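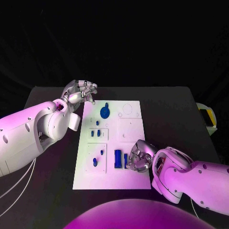
Task board with the blue parts on it, left and right hands over the work surface.

I have been comparing two hand controllers on the bench for most of July, and the notes have grown long enough to post. The arms and the jointed metal hands are the same in both cases. Only the finger control changes. Condudis runs the fingers on position targets with a current limit. Lerodik closes a force loop on each finger and lets position drift inside a window.

The board is the Pomero layout, white with blue parts: a large disc, several small pegs, and some blocks. I like it because the sizes vary so much. A controller tuned for the disc will usually do something stupid with a peg.

Both controllers got 200 grasp attempts, split evenly between left and right hands. A grasp counted if the part left the board and stayed in the fingers for 2 seconds. Lighting was left alone between runs, colored spill included. The black drape stayed up too. I wanted the head camera to see the same background every time.

Condudis made 177 of 200. Most of the misses were on the narrow block. It stands parallel to the wide one with a thin strip of board between them, so the fingers have very little room on that side. With position targets, a small error in the wrist pose puts a fingertip on top of the block, the current limit trips, and the hand stops where it is. Raising the limit helps a little, but then the pegs get knocked over on the way in.

Lerodik was better on that block and worse on the disc. The force loop settles nicely on flat sides. On a wide round edge the fingers creep, and if the thumb makes contact early the whole part rotates before the others arrive. I lost an evening to this before I logged per-finger contact times and saw a gap of 20 ms between thumb and index. Delaying the thumb fixed most of it. I have not rerun the full set with the delay in, so there is no total for Lerodik yet.

Cabling needs work. The thin white cables under the forearms hang free, and at low wrist angles I would like them further from the table. Sikder sells a clip that should fit the forearm shell. I have ordered a pair.

Calibration: I redo the head camera to board transform at the start of each session. Skipping it cost me more grasps than any gain setting I tried.

Next is the Lerodik rerun, same board, same order of parts, thumb delay on. Logs for the Condudis set are cleaned up and I will post them with the second half.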